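Two Weeks With the Drerow Bin-Picking Kit

I promised a few of you I'd write this up once I'd had a proper go at it, so grab a coffee. Back in November we got the loan of the Drerow kit, the one Gesar sells as an add-on for an arm you already own. You get a gripper, a license for their grasp planning software and 2 days of phone support, and for the phone support alone I'd almost pay the asking price (more on that in a minute).

Setup took me most of a morning. The mounting part was easy and the manual is fine, if a bit in love with its own diagrams. What ate the time was the software wanting to know where the bin was. I typed the numbers in wrong, then typed them in wrong a different way, and then I called the support line and got Myrtle Halvorsen, who had me sorted before my lunch was out of the microwave. Thank you, Myrtle!

Their demo video is all neat little boxes. I don't own neat little boxes, and I doubt you do either, so I went straight for the junk — toys, a hairbrush, whatever was lying in the drawer.

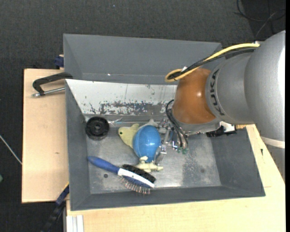 2 min read

The shiny blue egg-shaped thing was my favorite test, because it's smooth all the way around and there's no obvious place to grab it. Those skinny metal fingers can get down beside something like that without shoving everything else into a corner, and I like that a lot. The hairbrush I figured would be a gimme with that long handle, but the software kept wanting to go for the bristle end. I never did find the setting for that, so if you know it, please leave a comment.

I let it run until the counter said 1,000 attempts, and 304 of those were marked as misses. Is that good? For my mix of stuff I think it's decent. The Amini kit I tried last spring was quicker per pick but sulked at anything shiny, and I spent half my time restarting it.

My gripes: the hoses need tidier routing than the manual suggests, the error messages are useless ("grasp state invalid," okay, thanks), and the license renews every year. Vastow lets you buy theirs outright, and I wish Gesar would do the same.

Would I keep it? Yep, I think so, if they'd budge on the license. I've got it until the end of the month and I want to try soft stuff next, socks and dish towels and so on. Send me your suggestions!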